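From: Ngaio Trevaskis
To: Cumberg shared kitchen list
Date: October 27, 2025
Subject: Re: crates and tubs for the packing table

Rawiri Grimshaw wrote:
> Hello all, I'm putting in the order for storage before January
> and would like to know what we want. Are the small blue crates
> still earning their keep, or should we go over to big tubs
> for everything? Happy to be told.
> Rawiri

Dear Rawiri, and everyone,

Thank you for taking this on, it's a dull job and you're always so cheerful about it! My vote is to keep both sorts. The pale blue tub is lovely for gathering things up on the steel table, with that thick rim to get your fingers under, but fill it to the top and I for one can't shift it.

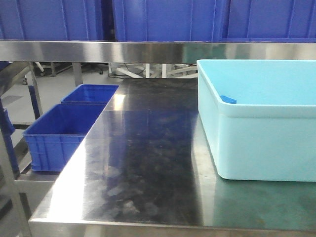
The crates I can carry by myself, even on the days when my wrist is playing up, and they go one on top of another in the corner by the sink - I'd be sorry to lose them. If there's money for 2 more tubs and 3 more crates I think we'd be comfortable until spring. Please do get the ones with ribbed sides again. Fletcher will remember the smooth ones we had before, which bowed as soon as you put jars in.

One small plea while I'm writing. Could we all empty the crates fully and wipe the floor of each one before it goes back? Crumbs do collect in the corners.

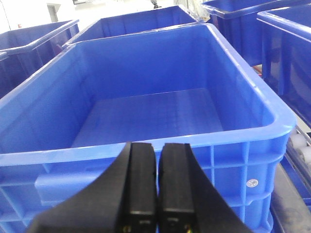

Should the labels come off before washing? Leave them on, please, and just go gently over them with a soft cloth.

I'm in most mornings if you want to go through the order over a cup of tea, and the steel table could do with a polish while we're at it.

With love to all,
Ngaio T.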